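**Open day at Istetti, February. Notes as I go, typos included.**

1/ I'm at the Istetti open day this afternoon. They build the software side of home and office robots and let people in for a few hours to watch the simulation group work. There are 40 of us, split into small groups. Mine has 5 people, mostly from facilities jobs like me.

2/ Nadine Nassar runs the demo. She started with a short talk about why they do so much in simulation before any hardware moves. Short version: a bad turn in a simulated room costs a restart, and a bad turn in a real one costs a wall.

3/ The program they're showing is called Kirnholm. It loads a set of rooms and the software has to find its way through them and pick out things it was told to look for. Everything runs on a big screen at the front, and Issa Darwish drives when Nadine is talking.

4/ First stop was a room with a toilet against the back wall and a blue bottle standing on the floor a little to the right of it. Gray-blue floor, lots of open space. The task was "go to the bottle."

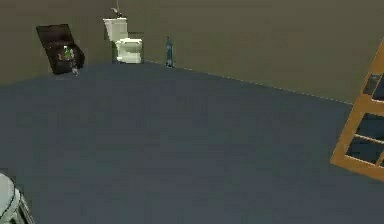

5/ A man in my group asked why the task is so simple. Issa said the words are simple and the rest isn't. The software has to work out which shape is the bottle, where the floor ends, and how close it can get. He also said the small stuff gets blurry at this render setting -- they run it low on purpose so it goes faster.

6/ I asked if anyone tidies these rooms up before a run. No. Furniture gets placed by a script called Zovano and some of it ends up at odd angles. Raghda Sleiman, who wrote most of the script, said they keep those rooms in the set.

7/ Ten minute break. Coffee, flatbread, a table of printouts. I took the one on room layouts. It's 6 pages and pretty readable if you skip the math.

8/ Second half was more my kind of thing. Office tasks: find the chairs, find the table, go around and stop on the far side. I manage two floors of meeting rooms, so I was paying attention.

9/ They loaded a long room with a wood floor and all the furniture down at the far end. Elias Saab took over the controls here. He let us choose the target, and my group went for the maroon machine on the table. 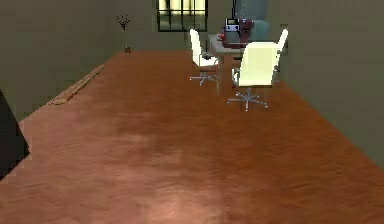

*Second room of the demo: table and white office chairs at the far end, window behind.*

10/ Elias said the long empty floor is the easy part and the chairs are the hard part. Those star bases stick out farther than the seats, and a planner that only looks at the backrest will clip a leg. I have watched our cleaning machine do exactly this -- more than once.

11/ He ran the approach 4 times with different starting points. Three stopped where he wanted. One stopped well short of the table and just sat there. He didn't restart it right away. He pulled up the log and showed us the line where it decided the gap by the chair was too narrow.

12/ Question from the back: does any of this carry over to a real building? Nadine said some of it does. Route planning carries over well, recognizing objects less so. They have a test floor at Saliba where they check, but it wasn't part of today's visit.

13/ Lertchai Nakpan from my group asked about glass doors. Long pause, then "we're working on it." We have a lot of glass doors.

14/ Practical info if you want to go: sign up at the front desk, bring ID, wear a layer because the demo room is cold. Parking is behind the building and fills up early. Last group goes in at 4.

15/ I'm waiting on a copy of the slides. Will add them to this thread when Nadine sends them.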